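Countertop appliance check — Fudolgate unit, break area
23/07/2023

Done quick before lunch, comments under each item.

1. Air fryer, outside
OK. Teal body, gold dial, markings all readable. Dial turns fine, no wobble.

2. Air fryer, cord and plug
Unplugged at time of check, plug lying on the table. No nicks found, pins straight. 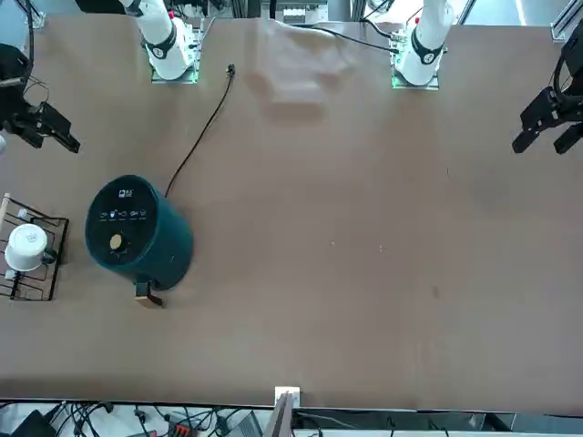 Label on the underside still legible. Keep 300 mm clear at the back when its running, Janevski sheet says so. Basket drawer slides ok, beige handle tight.

3. Kettle
Lid closes flush. Handle solid, no play. Scale inside — needs descaling, not a fail. Don't fill past max.

4. Cup rack
Black wire. No sharp ends, feet level. White cup checked for chips, none.

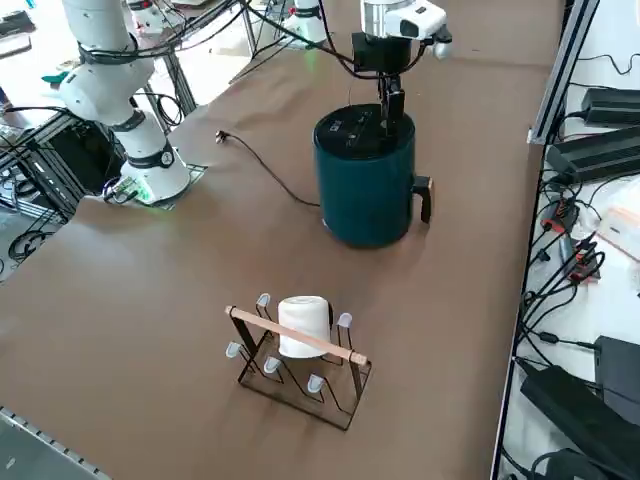
5. Table surface
Brown top, faint scuffs only. No burns. Wipe down before use.

6. Loose items
Trip/melt hazard check. Plastic or cloth left lying near anything that heats = move it. Cord not to hang over the edge. Comment: sheet on the table needs folding and putitng away, ACTION.

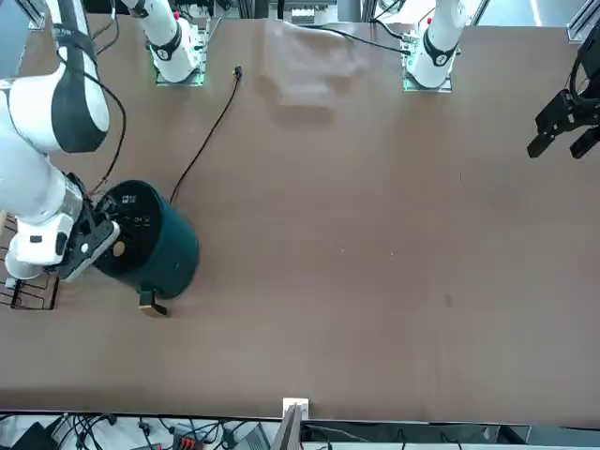
Item 6, cord across table and crumpled sheet at back.

7. Extension lead (Hurker)
Not tested today. Tag out of date, do not use till retested.

Result: pass w/ actions on 3, 6, 7. Next check November.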